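Kiltora 106 Removable Security Bollard

Access control / Vehicle barriers / Removable

The Kiltora 106 is a removable steel bollard for plazas, courthouse entrances and pedestrian streets that open to service vehicles at set hours. The post locks into a ground socket with a keyed quarter-turn cam. With the post out, a hinged cover closes flush with the pavement.

Specifications

Post diameter: 106 mm
Post weight: 17 kg
Finish: galvanized, powder coated black or yellow
Keys supplied: 2 per post
Socket drainage: bottom outlet, gravel bed required
Maximum order per shipment: 100 posts

Use

The 106 marks and controls a vehicle line. It is not crash rated. Sites that need a tested barrier should specify the fixed Drarance series - the two share a cover plate pattern and can be set in the same row.

Removing the post

1. Unlock the cam and turn the key to the stop.
2. Lift straight up by the recessed handle. Do not rock the post in the socket.
3. Close the cover and lock it before traffic is let through.
4. Wear grip gloves for all lifting and when clearing grit from the socket rim.
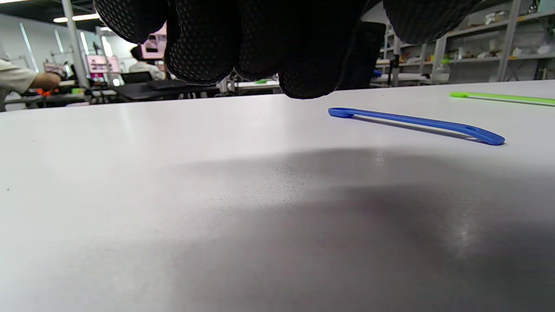
Maintenance

Flush the socket every December and after street sanding. Grease the cam with Hullano paste or an equivalent lithium grease. Replacement keys are cut to the site code only. Contact Saskia Doolan, municipal sales, with the code stamped under the cover.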